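January 2025
Low cabinets, long desk side: doors, hinges, binder storage

Carried over from the June list. The cabinets came with us from Ovcombe and were never set up properly after the move. Door gaps uneven, one catch not holding, binders kept wherever there was room. Scope for this entry is the double-door unit only. The adjoining section is Bernd's and stays as it is until he has sorted the key.

Unit is the Sotby carcass with the doors we ordered separately from Tralten. Checked the carcass for square before touching anything on the doors. Diagonals differ by less than the tape can show, so the racking Khoa suspected is not there. The top joint is flush at the front and a hair proud at the back. Left alone.

Right-hand door: sagging at the free edge. Cup screws sound. The mounting plate on the upper hinge had worked loose in the side panel, both screws turning without biting. Took the plate off, plugged the holes with hardwood pegs and PVA, trimmed flush, redrilled undersize, refitted with the original screws. Left clamped over lunch. Lower hinge only needed the depth screw nipped up. After that the door came up far enough to clear the opposite one along the full height. Side adjustment half a turn on the top hinge, none on the bottom.

Left-hand door: height fine, slight bow in the panel that no hinge setting will take out. Split the difference top and bottom. Khoa Khương wants it replaced. I would leave it. The bow is invisible with the doors shut unless you put a straightedge on it.

Cycle check by hand, 51 openings on the right-hand door, full swing, then remeasured the gap at the top corner. No change I can read. The 2000 figure in the old Ovcombe procedure is for new hinges on a bench and I see no reason to do it for a repaired plate.

Doors and shelves at the low unit, then a dark gripper housing against wall and carpet:
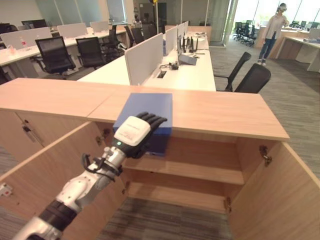
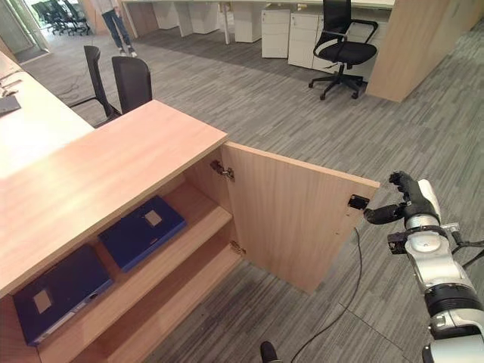
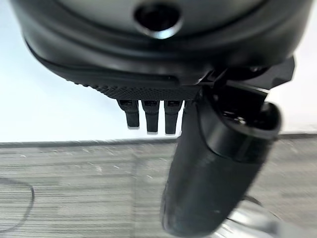 Catches next. The touch latches Tralten packed with the doors went in the scrap bin in June and I do not want them back: they need a deliberate push to release, and people pull at the door edge anyway. Magnetic is the right type for these panels. The existing one sits on the inside face of the right-hand door near the upper free corner, well away from the hinges, and I would keep that position for any replacement. Pull-off force is another matter. Bernd's spring balance gave readings too scattered to write down, mostly down to the hook slipping off the panel edge. Needs a small clamp to pull against. To repeat.

Storage. Binders go flat, one to a shelf for the sets in use, label side up. Upright was tried at Ovcombe and the heavy ones leaned until the rings distorted. Flat also keeps the labels readable from standing height with the doors open, though the lower shelf gets the shadow of the one above and the small labels could be larger there. Khoa will reprint them in the bigger size on the Tô stock. Numbering to follow the existing register, which currently ends at 469. No new series for this cabinet.

Shelf load: put 10 kg on the middle shelf, center span, overnight. No set measurable in the morning with the straightedge and feeler gauges. Any binder we own is well under that. The lower shelf is the same board on the same pins and was not tested separately.

Bernd Schmieder asked whether the cabinet top can be used for standing items. Fine by me for boxes and anything light. No liquids on it, please. The seam between the two top panels is not sealed and the last spill went straight through to the shelf.

Open:
- repeat pull-off measurement with clamp
- second catch for left-hand door, same type, order one spare
- reprint labels, larger, lower shelf first
- check repaired mounting plate again at month end, look for movement at the plugs
- key for adjoining section (Bernd)
- seal top seam, clear silicone, after the labels are done

Hinge screwdriver is back in the top tray. The undersize bit is blunt and has been binned.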